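Skomirari Shared Workshop – Build Nights, Session 4
Lane finding for the small rover

Last session we got the drive board talking to both motors, and most of you went home with a rover that could roll across the floor and stop when told. Tonight we give it something to follow! By the end you should have a program that takes one road picture, finds the painted lines and hands a steering number to the drive board.

Bring your rover, a charged battery and the laptop you used in July. If your motor wiring came loose on the way in, see Hinata Tsuji at the soldering bench before we start.

We practise on a real highway picture before we touch the tape track. Tape on a workshop floor is easy, and code that only knows tape falls over the first time there's a shadow.

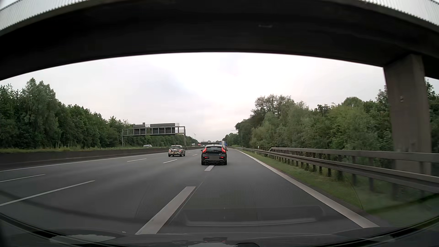

Notes by Emlyn Owen, with corrections from Shoaib Gondal
11 August 2022

Load the picture and look at it for a minute before you write anything. The solid edge line on the right is a gift – it's thick, bright and gets wider as it comes towards you. The broken markings are harder. The big dash in the foreground will jump out at almost any setting, but the ones farther up the road are tiny, and a fussy filter throws them away.

Step 1. Turn the picture to grey and blur it lightly. Too much blur eats the distant dashes.

Step 2. Mask off everything you don't want. The sky is very bright and so are the gaps behind the bridge railing, and a plain brightness test will happily call them paint. Keep a wedge of road and blacken the rest.

Step 3. Run the edge finder, then the line finder. Start with Tomos's settings file (it's in the Barnine folder) and change one value at a time. Write down what you changed!

Step 4. Sort your lines by slope. Left-leaning ones in one pile, right-leaning in the other, and anything close to flat goes in the bin.

Things that catch people out:

The guardrail runs along beside the road and makes a lovely long straight edge. If your right-hand line lands on it, your wedge is too wide.

The black Volvo is sitting over the lane divider, so there's a piece of road where you can't rely on paint. Fit your line from the pieces you can see and carry it through.

Look low down for the reflections on the windshield, too. The faint rectangle over the asphalt has a pale lower rim, and I spent a whole evening steering by it.

Once your lines sit on the paint, move to the rover. Set the camera height, aim for the middle of the track and keep the speed value at 500. Gerasimos ran his at 2000 and we had to fish it out from under the lathe.

For next time: save your best settings as a text file, and read the Rokau servo sheet up to the part on centring.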